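The Patient Business of Picking Things Up

Two grippers, one arm and a long July in the workshop at Pletgate
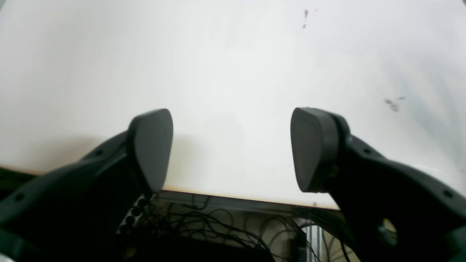 The Mustus fingers at the bench, seen from the wrist camera.

If you have ever watched a toddler try to pick a single pea off a tray, you will have some idea of how Ubaldo Costa spends his mornings. He has been at Pletgate for long enough to have his own mug and his own corner, and this summer the corner has been given over to a question that sounds as though it should have been settled years ago: which of two grippers should the workshop buy more of?

The first is the Mustus, a chunky dark grey thing with flat, rounded pads shaped a little like shields. The second is the Leclerc, slimmer and a good deal dearer, with long straight fingers and a soft facing that Ubaldo says reminds him of the inside of a spectacles case. Both fit the same arm, and both are run from the same controller, a Prarkum that hums quietly to itself under a shelf of box files.

I had expected, I must admit, something like a race. What I got was a great deal of tea and 280 attempts at lifting small household objects, each one written down by hand in a ruled notebook before it went anywhere near a computer. Corks, teaspoons, a folded flannel, a domino, a rather bruised plum (the plum was replaced twice, and I was offered the old ones). Every object had 20 goes with each gripper, lying in a slightly different spot each time, and when one slipped Ubaldo wrote down how it slipped as well as the fact of it.

The Mustus did very nicely with anything that had a bit of body to it. Those broad pads seem to forgive a poor approach, and the corks and the plum came up again and again without any fuss. It was less happy with the domino, which lay flat and gave the pads very little to get hold of. The Leclerc slid its fingertips down either side and had the domino up in a moment - and then dropped the plum, which rolled off under a cupboard and had to be fetched out with a ruler.

Then there is the view to think about. The camera rides along at the wrist, so whatever the fingers look like, you are looking past them all day long. Ubaldo likes the wide gap the Mustus leaves when it is open, and says he can see what he is aiming for until nearly the last moment. With the Leclerc he found himself leaning sideways in his chair, as if that would help him see round it.

By the time I left, the notebook was full and a second had been started. Pletgate will probably keep the Mustus on the arm for everyday work and bring the Leclerc out for flat things, though Ubaldo wants another fortnight with the teaspoons first.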